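About Lurkureck

Lurkureck is an index of published political memoirs and the press coverage that follows them. It records what former officials, aides and campaign staff have written about their time in office, and where two or more accounts of the same event differ. The index is compiled from printed books, publisher excerpts and on-the-record interviews. It does not use leaked manuscripts.

Arif Pattinasarany started the index as a card file while he was working as a copy editor at Plondbridge, a regional news service. The file went online in February with entries for 14 books. As of 20 September 2020 it holds 2,522 entries. An entry is one claim, tied to one page or one timestamp. A single book may produce several hundred of them or only a handful.

How entries are made

Each claim is copied out by one reader and checked against the source by a second. The record carries the name of the author, the post held at the time, the edition, the page number and a short summary in neutral language. Direct quotations are kept under 7 lines. If the person named in a claim has replied in public, the reply is linked in the same record and given equal space.

Entries are graded by how close the author was to the event:

Present: the author states that he or she was in the room.
Told: the author names the person who gave the account.
Unattributed: no source is given in the book.

The grade describes the text only. It is not a finding on whether the claim is true. Press reports often drop this distinction when a book is excerpted before release, and a large part of our correction work consists of restoring it.

Editions

Passages are sometimes changed between the advance copy and the first printing, and again in paperback. Where we hold both versions, the record shows both, with the change marked. Advance copies are never cited alone after the book is on sale.

Staff

Arif Pattinasarany is editor. He sets the grading rules and signs off on all changes to published entries. Yanti Sutanto is head of records. She manages the second readers, the edition files and the correction log. Software for the index was written under contract by Utelard, which also hosts it.

Funding

Lurkureck is paid for by library subscriptions and by a fixed annual grant from the Purba fund. It takes no money from publishers, literary agents, political parties or candidates. Review copies are logged on arrival and given to a public library once the entries are complete.

Corrections

Write to the records desk with the entry number and the page you are relying on. Requests are logged whether or not a change is made, and the log is open to all readers.

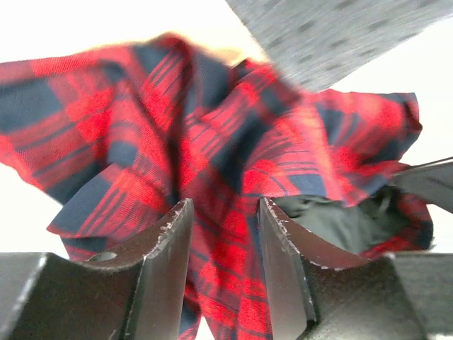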